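Section 9: Setting the Headrests and Throw Pillows

Your Luvuvetti sectional is now assembled, and you may be tempted to sit on it. Please finish this section first.

1. Set each headrest to the same height. Stand back and check. One will be wrong.

2. Smooth the seat cushions with the flat of your hand, working toward the front edge.

3. Gather the throw pillows. Look on the floor, where they prefer to live.
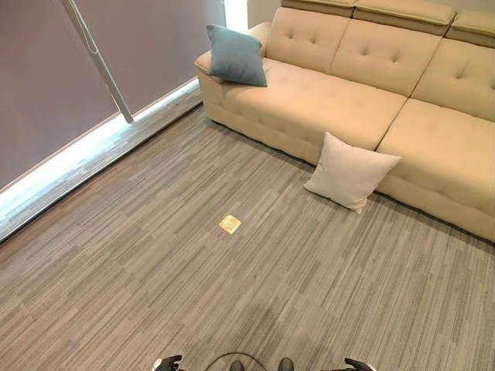
4. Brush off any pillow that has touched the carpet. Do not beat it against the armrest, however long the day has been.

5. Put a blue pillow at the far end first, leaning into the corner. A slight tilt is fine and will happen anyway.

6. Stand the gray pillow upright against the back cushions.
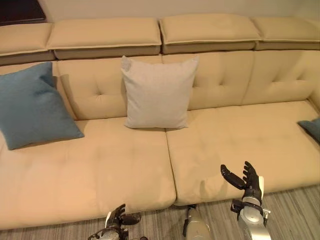 Fig. 9-1. Gray pillow upright near the center, blue pillow leaning at left.

Note: The tufted buttons are decorative. Pulling one to see whether it is decorative is not covered by the warranty.

7. For a plainer look, keep the middle of the seat clear and use the ends only. People may then sit down, which undoes step 2.

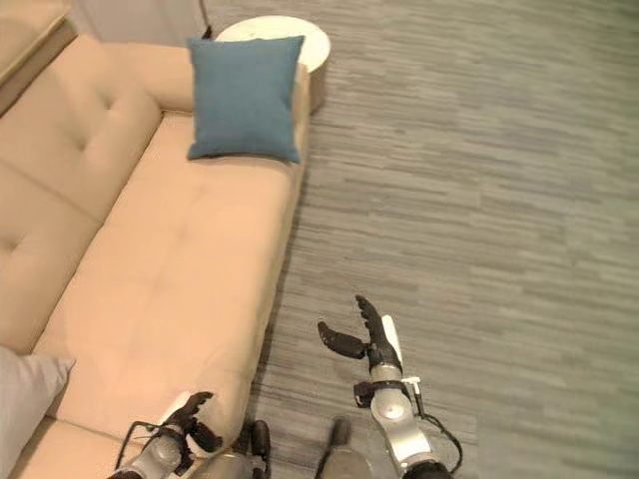 Fig. 9-2. Pillows at the ends of the seat, side table beyond the armrest.

Caution: Do not drag the sofa by its headrests. To move it, see Section 3.

Replacement pillow covers are sold by Nalbridge under part number 306.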